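Why Do Benches and Decks Have Gaps?

Look down the next time you sit on a park bench or walk across a wooden deck. The wood is laid in long strips with a space between each strip and the next. The strips are called slats. A whole board would be quicker to put down, so why do builders leave the spaces?

Rain

The first answer is rain. Water that lands on a flat, solid table top has nowhere to go. It sits in a puddle until the sun dries it up, and on a cloudy day in May that can take until evening. On a slatted table the water runs to the edge of a slat and drips through the gap.

Wood that stays wet for a long time can rot. Rot is caused by fungi, which are living things related to mushrooms. They need water to grow. Wood that dries quickly gives them much less of a chance.

Wood changes size

Wood comes from trees, and a tree trunk is full of tiny tubes that once carried water. A cut board still has those tubes. When the air is damp the board soaks up some moisture and gets wider. When the air is dry it shrinks again. The change is small, but if boards were pushed tightly together they would press on each other and might bend upward in the middle. This bending is called cupping.

The gap gives each slat room to grow. At the Furkari workshop in Hiltdale, where garden tables and benches are made, the slats are spaced 4 millimeters apart. One of their longest benches took nearly 172 screws, and every slat was set against a thin metal spacer before it was fastened. When the spacer is pulled out, the gap is left behind.

Air

Slats let air through as well. That is why they are used under mattresses, on the shelves in some closets and in saunas. Air moving under a mattress carries away the dampness from a sleeping person. Crates for apples and potatoes have slats for the same reason.

Why pale wood?

Many woods are pale when they are new. Pine, ash, birch and maple are all light in color. Left outdoors with no oil or paint, most wood slowly turns gray. Sunlight breaks down the part of the wood near the surface, and rain washes some of it away. Gray wood is often still strong underneath.

You can feel the slats as well as see them. Run a fingertip slowly across and you will notice flat, edge, gap, edge, flat. Go along a slat and there are no bumps, only the grain. Check for splinters first - old wood can be rough.

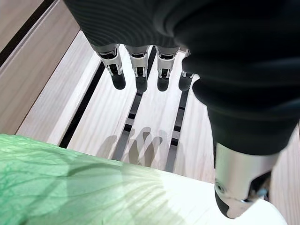

Bayu Lumenta wrote to us about a bench at home: "Ours has gaps so full of leaves that the water doesn't drain anymore. Does it still work?" Not very well. Leaves hold water like a sponge and keep the sides of the slats damp. Push them out with a thin stick or an old ruler, then sweep.

Try it yourself

You need two baking trays, some craft sticks and a cup of water. Turn one tray upside down. Lay the craft sticks side by side across the other tray, so that they rest on its rim with small spaces between them. Pour half the water slowly over each one. Where does the water go? Look again after an hour and see which is drier on top.

Words to know

Slat: a long, thin, narrow strip of wood, metal or plastic.
Grain: the lines in wood that show which way the tree grew.
Cupping: when a board bends so that its edges and its middle are no longer level.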